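Tendus Tableware Opens Expanded Finishing and Display Studio in Ballarat

BALLARAT, Victoria, September 18, 2018 – Tendus Tableware has opened an expanded studio for the finishing, inspection and presentation of its ceramic dinnerware. The new premises bring under one roof work that had been divided between two sites, and will serve restaurants, hotels and retail customers across Victoria and New South Wales.

The studio occupies 344 square metres on the ground floor of the former Stotitz woollen store. It will handle the company's full catalogue of 209 pieces, from side plates and cereal bowls to serving platters. Fit-out was completed by Cheng Interiors, which also supplied the storage racking and the trade counter.

"Our customers judge a plate by its colour, its rim and the way it sits on the table," said Meifang Deng, Managing Director of Tendus Tableware. "The studio gives our staff the space to consider each of those matters properly before an order is packed."

Dark work surfaces were selected for the viewing area so that the outline of white ware can be readily assessed. Oval plates, which form the centre of the company's new Valeo range, are viewed singly against a charcoal background.

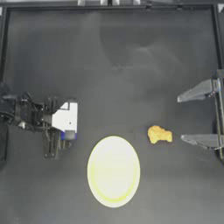

The Valeo range comprises 15 pieces in white and will be offered to the hospitality trade from October. An initial production run of 2000 plates has been allocated to existing account holders, with general orders to follow. Replacement pieces will be sold individually, and no minimum order will apply to customers who already hold a trade account.

"Cafés and hotels have asked for an oval plate that suits both a shared breakfast and a formal dinner service," said Zeyu Shao, Head of Design. "We have kept the shape plain and left the decoration to the kitchen."

Trade customers may visit the studio by appointment on weekdays. Catalogues and sample requests are available through the Tendus Tableware trade desk.

About Tendus Tableware
Tendus Tableware designs and supplies ceramic dinnerware for the home and hospitality markets. The company is privately owned and has its head office in Ballarat.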